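Frequently Asked Questions

Skondico Robotics Club: questions from new members and their families

Who can join?

Anyone in grades nine through twelve. You don't have to take an engineering class first, and you don't have to know how to code. Birdie Iwasaki joined knowing only how to solder (badly, by her own account), and she now runs our whole motion planning group!

What do you do all year?

Fall is for learning the arms. We start with reaching and lifting, then move on to tasks that need two hands. By December every team picks a tabletop task and sticks with it until the Brikis Open, our big spring competition. This year's teams chose stamping, card dealing and rolling dough, and we love all three.

Why stamping? Isn't that too easy?

We thought so too! Then we tried it. The arm has to pick up a small stamp, ink it, line it up over the paper, press evenly and lift straight off again. Press too lightly and you get half a rectangle. Press too hard and the clipboard slides. Matvii Hutsuliak's team has a notebook with 62 attempts written up in it, and reading through it is the best introduction to force control we can offer.

How is the Brikis Open scored?

Each team gets 2 runs, and the better one counts. Judges look at placement, clean edges and how well the team explains its code. The interview is worth more than people expect, so practice talking!

When do you meet?

After school until 6 p.m. in the Kavier Building, second floor. Use the side door after 4, as the front one locks.

Do parents have to help?

It's never required, but we're always glad of a ride to the Open or a tray of sandwiches. Vsevolod Boiko keeps the sign-up sheet.

My student missed the fall sessions. Is it too late?

Come anyway. Folasade Tijani teaches a catch-up evening in January, and the teams are great about bringing new people in.

What should members wear?

Closed shoes, sleeves that don't dangle, and long hair tied back. Leave anything you'd hate to get red ink on at home.

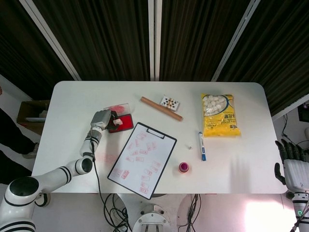

Can members take the laptops home?

Laptops stay in the Kavier Building, but all our code can be downloaded to a home computer. Ask Tamara Nechyporuk for a login.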